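I've been arguing with people about success rates since February, and I've decided to do my arguing here instead, where I can use more words and Quang Giáp can't interrupt me.

My position is simple enough. I think we should stop reporting one number for a manipulation policy. I think the one number is doing real damage to how we work, and I include myself in that, since I'm the person who put "171 demos, one policy" on a slide in letters you could read from the parking lot.

Some background for anyone who doesn't sit near me. Our little group at Famden trains arms to do kitchen-type chores with soft toys and plastic dishes. We teach by teleoperation: a person drives the arm, we record what the wrist camera saw and what the joints did, and then a network learns to copy it. Imitation learning, the plain kind. Melaniia Levchenko does most of the driving and she's wonderful at it, smooth and quick and a little bit smug (she'll read this, hi). I do the training and the evaluation, and the complaining.

## What the number hides

When I say a policy "works," I mean somebody put a toy on the table, pressed go, and at the end the toy was in the dish. One or zero. Do that a bunch of times, divide, put it in a table. Everybody in the field does some version of this and I get why! It's easy to explain and it fits in a column.

But watch the rollouts. Please, watch them all the way through, at normal speed, with the sound of the motors on. You'll see one run where the gripper comes down clean, closes, lifts, moves over, lets go. Then you'll see another where it bumps the toy, chases it, pins it against the side of a bowl, gets a lucky pinch on a corner, and drags the thing over the rim like somebody hauling a suitcase up a stair. Both score a one. My table says those are the same event.

I went back through 452 of our recorded rollouts this spring with a notebook and a lot of coffee. I wasn't scoring success. I was writing down, in ordinary words, what the arm did between "go" and "done." It took forever, and Aicha Gaber asked me more than once whether I was all right. By the end I trusted my notebook more than any table I'd made in that whole stretch of work, and I'd changed my mind about which of our policies I'd want to keep building on.

The one I'd been showing off was the chaser. It had learned to recover, sort of, by flailing in the right neighborhood. The one I'd written off missed more often, but when it missed it stopped short, opened, and tried again from above. I know which of those I'd rather have near a glass.

## The grasp is where I'd look first

If you only have the patience to score one extra thing, score the grasp. Pull up the wrist camera at the moment after the fingers close and ask whether you'd be happy to carry the object that way yourself.

Soft toys make this harder than people expect. A plush thing forgives you. You can grab it badly and it squishes into the gap and comes along for the ride, so the score says one and you learn nothing about your grasp. Rosemarie Hagedorn, who has been at this longer than the rest of us put together, says plush objects are "grade inflation," and I've stolen that line for two talks now. I don't agree with her that we should throw them out, though. They're cheap, they don't dent the fingers, and Melaniia can drive for hours without worrying about breaking anything. I'd just like us to be tougher about what we call good when we use them.

What I do now is give each grasp a grade from zero to 3. Zero is a miss. One is a pinch that holds by luck. Two is a solid hold at a bad angle, where the toy's going to hit the rim on the way over. Three is a hold I'd have chosen. It takes a few seconds a run once your eye is in. Quang says it's subjective, and sure, it is. Two of us graded the same batch separately and we argued over the ones and twos and hardly ever over the threes. I can live with that.

I like looking at this sort of view when I grade, with the toy between the fingers and the dishes still sitting behind it. The plush banana is being held upright with its stem end down between the fingers, and the whole curved top is hanging out in the open. Is that a two or a three? I'd want to know which dish it's meant for. For the bowl I'd be pretty relaxed. For the colander, with that tall wall, I'd start thinking about how the tip is going to swing on the way over, and I might mark it down. The binary score never even makes me ask!
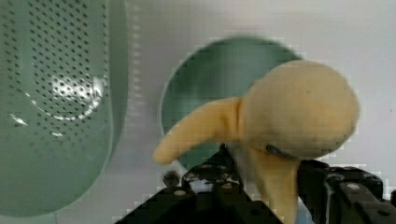 ## "But nobody will read four columns"

Định Lò made this point to me over lunch and it's the best objection I've heard. Reviewers skim. Funders skim harder. We have a grant from Fundusard, and their progress form has exactly one box for results. If I hand in 4 columns and a paragraph about pinches, the person on the other end will pick whichever column looks like a success rate and ignore the rest.

Fine. Give them the rate. I'm not asking anybody to hide it. I'm asking that it stop being the thing we steer by on an ordinary afternoon, when there's no form and no reviewer, and the only question is whether to collect more demos or change the loss or go home. We pick checkpoints by that number. We pick which demos to keep by that number. I once threw out a full day of Melaniia's careful driving because the policy trained on it scored a little lower, and when I finally watched the runs, its grasps were the nicest we'd had. I got most of the recordings back from the Brandon server, and I bought her lunch, and she still brings it up.

The other thing people say is that with enough data all this washes out. Maybe so! I'd love to have enough data. We have what one person can drive in a season, and at that size every silly habit in the demos shows up in the policy. There's a small hitch Melaniia makes before she closes the gripper, a tiny pause and a wiggle, and our arm does it too. I find it charming. It's also a thing that a success rate can't see, and it costs time on every single run.

## What I'd like you to try

Take your best policy, the one on your slides. Get somebody who didn't train it to sit with you. Watch thirty rollouts in a row with no table open, and write one line for each. Don't skip the boring successes; that's where I found most of my trouble.

Then look at the policy you rejected, and do the same.

I did this with the group over at Đinh and they ended up swapping which model they'd put in their demo. They're a bit cross with me, as it meant redoing their video. Rosemarie thinks they should have kept the first one. We're going to sit down and watch both sets again together, and she has promised to bring her own notebook and not to look at mine until we're done.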